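Tumitcombe Table Talk > Opinion > In the Kitchen
Search columns Type a word and press enter

Give the mugs some air

I have come round to the mug rack, and I have come round to it completely. For 16 years I kept mugs in a cupboard, stacked two high, and every morning I took down the same pair from the front while the rest sat behind them in the dark. Then I moved into a flat on Amadi Terrace with a kitchen the size of a wardrobe, and a friend gave me a wire rack as a moving-in present. I thought it was clutter. Within a week I loved it!

What a rack does is make you choose. You can't hang 43 mugs on one. Mine takes a handful, so I had to decide which ones I really drink from, and that turned out to be a lovely afternoon's work — all of them out on the table, kettle on, each one picked up and held for a bit. The thin white ones stayed. So did the chipped one from Zallero, the old café by the station, which I will defend to anybody.

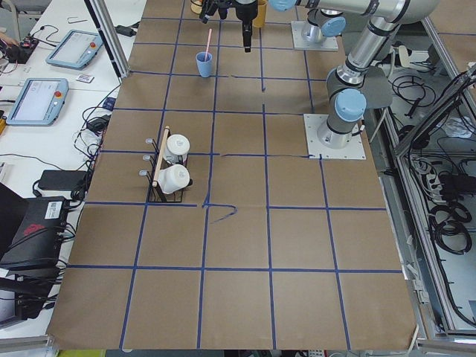 I like a black wire rack best, with a bit of wood along the top for a handle. Plain white mugs look wonderful against dark wire, far better than they ever do behind a cupboard door, and the handle means you can carry the lot over to wherever people are sitting. My neighbour Nkrumah Tsikata says this is a solution for people with too few shelves. He has seven shelves and can never find a cup, so I take his views with a pinch of salt.

There are fair complaints. Mugs on show gather dust if you don't use them, and a rack loaded all on one side can feel wobbly. Heavy mugs are a nuisance too. I had a huge stoneware one, an Ulletti, that swung about and knocked its neighbours every time I shut the fridge, and it now holds pens.

Coloured plastic cups are another matter. I'm very fond of them, blue and mustard especially, and a straw cheers up a glass of squash no end, but with no handle they have nothing to hang by. Let them stand about on the table, ready for whoever turns up. Ours come out for visiting children in October half-term and nearly always stay out until Christmas.

If you have a rack in a box somewhere, get it out tonight and hang up the two mugs you like most. Leave the other hooks bare for a while and see what you miss.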